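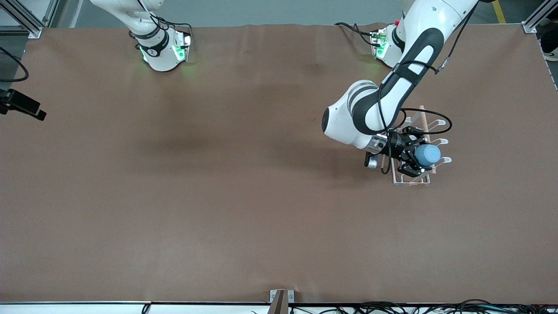 Torkesstead Makers Club — Trips and Visits

So in March nine of us piled into two cars and drove out to the Wirkonent open day, and I'm still talking about it at dinner (sorry, family). We got there at 10:15 and the parking lot was already packed!

Most people went straight for the big hall, but I spent nearly my whole morning at the two-armed robot. The job was dishes. A light blue thing, a cup or maybe a bottle, a clear rack with white prongs, a brown tablecloth, and one arm doing the work while the other just sat there with its green lights on. I loved how the black fingers closed around that rounded shape right over the slots — I do this every night at my sink and never once thought of it as hard.

Gerasimos Vlachopoulos was running the demo and put up with all my questions. He told us they'd logged 299 tries with the rack so far, and that clear plastic gives the cameras trouble. I asked about wine glasses and he laughed, which I took as a no.

Lunch was a decent chili from the Gondal truck, then a quick look at the Vestetti packing line, which was loud and a bit far from the rope to see much. We left at 3:30. If you want to come next time, put your name on the sheet by the drill press, and bring a jacket, the big hall is freezing.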